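Alent Counseling Center
Staff Meeting Minutes, August

Called to order at 9:00 a.m. in the second-floor group room. Minutes of the previous meeting were approved with one correction: the intake line closes at 4 p.m., and the earlier minutes had it at 5.

1. Caseloads and supervision

The clinical director went over caseloads. The outpatient team has 40 open cases. Associates working toward licensure asked for a second group supervision slot, as the current one overlaps with court report deadlines. It was agreed to add a slot at noon every other week, starting next month. Associates will keep their own hour logs and turn them in to the front office for signature. Logs without a supervisor's signature will be returned.
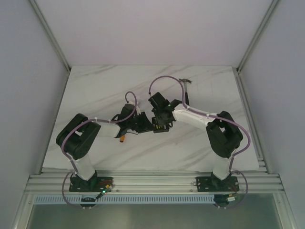 Relapse prevention group. The group has been running for six weeks and attendance is steady. Two members finished and were referred to the aftercare group at Pastis House. The facilitators want to rewrite the handout on high-risk situations, which is too long and uses too many clinical terms. One facilitator proposed a one-page layout with triggers on one side and supports on the other, drawn like the two white arms that reach in from either side and almost meet over the middle of the table, with the client's own plan written in the gap. The group liked the idea. A draft will be brought to the next meeting. The old handout stays in use until then.

2. Mandated reporting refresher

All clinical staff must complete the refresher before the end of the quarter. The training runs 4 hours and can be done in one sitting or two. Certificates go in the personnel file. Staff asked whether the time counts toward continuing education. The office manager will check and send an email.

3. Records system

The move to Motarus is still on schedule. Closed charts will be scanned first. There are 200 paper charts left in the file room. Progress notes must still be finished by the end of the next business day. Several staff said the safety plan form does not print correctly. Use the paper form until this is fixed. 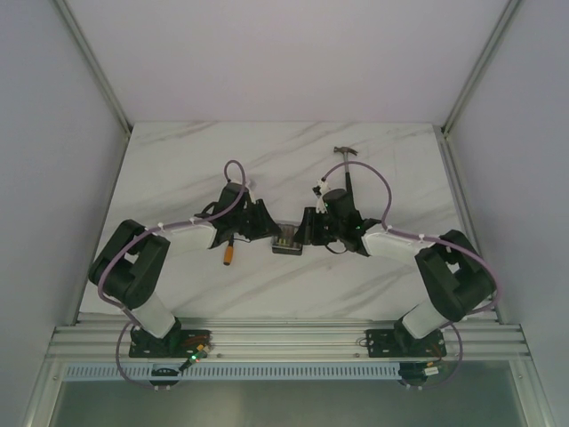 4. Referrals

The Shetty Family Clinic is taking new referrals for child therapy again. Send the release of information with the referral, not afterward. Pastis House has a waiting list for residential beds and asks that we call before sending a client over.

5. Other business

The sound machine outside Room 3 needs to be replaced. Approved.
The on-call phone list will be updated. Send changes to the front office.

Adjourned at 10:20 a.m.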